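Marnel Folding Drying Mat

Item no. 2054
In stock

A thick, absorbent mat for drying dishes next to the sink or on any flat counter. The top layer is a looped weave that takes up water quickly, and the underside is a tight knit that stays put on stone, tile and laminate. It folds in thirds and fits in a standard kitchen drawer.

Bundham has carried the Marnel since it was sold only in gray. It now comes in gray, oat and navy, all in the same weight.

Details
Size open: 123 cm long, 5 mm thick
Weight: 157 g
Hanging loop on one short side
Machine wash warm, tumble dry low
Do not use fabric softener — it coats the loops and the mat stops absorbing

Using the mat
Wash it once before first use. Set bowls and cups upside down and leave a little space between them. Knives should go in a rack, as the points will pull the weave. The mat is not a trivet and should not be placed under hot pans.

Customer review
"I bought the navy one in January and ordered a second for my mother. It dries overnight if you hang it up. The loop could be longer." — Pramila Mishra

Goes well with
Van Acker cup rack
Nenska dish brush, beech handle

Shipping and returns
Orders placed before 2 p.m. ship the same day.
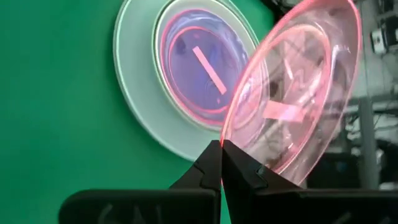

Unwashed mats can be returned in the original sleeve. Refunds go back to the card used for the order. Colors may be mixed in one order, and an exchange for another color ships free.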